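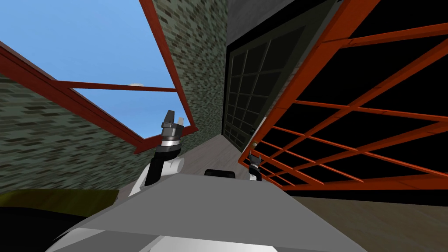 Does a home battery pay for itself? At my house, on my rates, with the quote I was given, it takes longer than the warranty lasts.

1/ I've been shopping for a battery since December. Four companies make most of the noise where I live, and I've now read every word of the paperwork from two of them. Posting my notes before I forget which claim came from where.

2/ Flaren's brochure says their battery "saves the typical household $1,652 a year." I asked what a typical household is. The sales guy said it depends. I asked what it depended on and he sent me the brochure again.

3/ My entire electric bill last year was less than $1,652. So for that number to work in my house, the power company would have to start mailing me checks.

4/ The footnote (page 9, gray type) says the savings assume solar panels, an electric car charged overnight, and a rate plan with a big gap between peak and off-peak. I have none of the three. I have a dryer and a chest freezer.

5/ Orkell was better. They asked for twelve months of bills before quoting anything, which I liked. Their estimate for me was $405 a year. Still high, I think, but at least it's a number that fits inside my bill.

6/ Where I think Orkell is stretching: they assume the battery fills and empties completely every single day. I looked at my own usage. In spring and fall I barely use enough in the evening to drain half of it.

7/ When I redid the math with my real evenings, I got $165 a year. Same spreadsheet, same prices, one changed line. I sent it to them. The reply said my method was "conservative." OK — but is it wrong? No answer on that yet.

8/ The warranty is 10 years. $165 times 10 is $1,650. I won't post the full quote, but you could multiply that by five and still not be there.

9/ "But rates always go up." Maybe. Both companies build a rate increase into every year of the chart, and neither one shows the battery holding less as it ages. If you're going to guess about the future, guess in both directions.

10/ Backup power is the argument I take seriously. We lose power a couple of times each winter, usually for an hour or so. If you're on a well or you have medical equipment, that's a different conversation and I'm not going to tell you what your lights are worth.

11/ For me it's a freezer full of soup. A closed freezer handles an hour just fine.

12/ Someone asked about Pärn and Lallitau. Pärn won't quote without a home visit and I'm not doing a two-hour kitchen table pitch. Lallitau has a calculator online, but it wants your phone number before it shows the result, so I closed the tab.

13/ If you're getting quotes, ask how many full cycles a year they assumed. Get it in writing. Then compare it with your own hourly usage, which most power companies let you download for free.

14/ I'll look again if my utility changes its rate plans. For now I moved the dryer to after 9 p.m. and that cost me nothing.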